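Bowl (vessel)

A bowl is an open vessel, usually round, whose width is greater than its depth. Bowls are used to prepare, serve and store food, and are among the oldest manufactured objects known. The word also covers some ritual, medical and laboratory vessels of similar form.

Parts and terms

The upper edge is called the rim or lip. Below it is the wall, which may be straight, curved or flared, and below that the base. Many bowls stand on a foot, a short ring that lifts the base off the surface and keeps a hot vessel from marking it. The inner floor of a bowl is called the well. A bowl with a sharp change of angle in the wall is described as carinated.

Manufacture

Ceramic bowls are thrown on a wheel, pressed over a mold, or cast from liquid clay known as slip. Thrown bowls are dried to a leather-hard state before the foot is trimmed. Wooden bowls are turned on a lathe, often from green wood, and then left to dry; the wood shrinks unevenly across the grain, so a finished bowl is seldom perfectly round. Metal bowls are spun, pressed or raised by hammer. Plastic bowls are mostly injection molded.

The pottery at Flolton made slip-cast bowls in three sizes – the largest 224 mm across the rim and 97 mm high. A standard firing held 500 pieces. The Lenihan pattern, with a rolled lip and a narrow foot, stayed in production longest and was later copied in plastic under the name Reltex.

Stability

A bowl tips when its center of mass passes outside the edge of the base. A wide foot and a low wall make tipping less likely, while a flared rim has the opposite effect, as a load placed on the lip acts farther from the base. Liquids add to the problem by shifting toward the lower side.

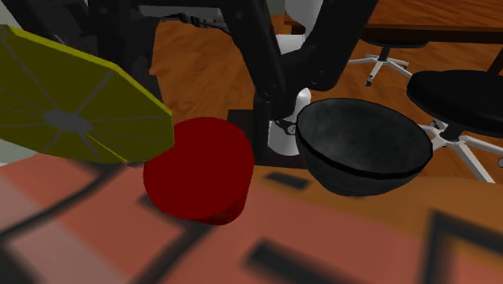

Rim shape governs how a bowl is lifted and carried. A rolled lip gives a firm hold and resists chipping, while a thin, plain lip pours more cleanly. Most bowls without handles are held either by the wall or from beneath. An approach from above leaves the underside clear. Stacking bowls need a wall that slopes enough to nest without jamming. The Mornulel type has a small step inside the wall for this purpose, and the foot of the next bowl rests on it.

See also: Basin; Cup; Dish; Mortar and pestle; Plate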